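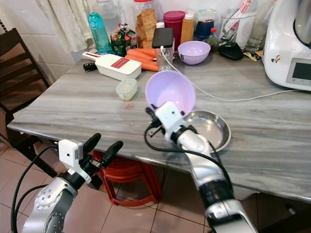
When do winnings show up in my Closari wallet? Within 48 hours of the race being made official, weekends included.

Account Help > Racebook > Payouts

3. Withdrawing your balance

1. Log in, open Wallet, tap Cash Out.
2. Pick a method. Bank transfer or track voucher, no cards.
3. Enter the amount. Check it twice – transfers can't be recalled.
4. Type the 7-digit code we text you. Three wrong tries locks the wallet.

Note: Vouchers only good at the Skellwood windows. Bring ID.

CAUTION: Don't change your bank details while a payout is pending. It goes back to the start of the que.

Locked out? Call the desk Monday, ask for Brunello Zanetti.

Related
Setting a deposit limit
Reading teh tote board
Scratched horses and refunds

We use cookies. Accept / Manage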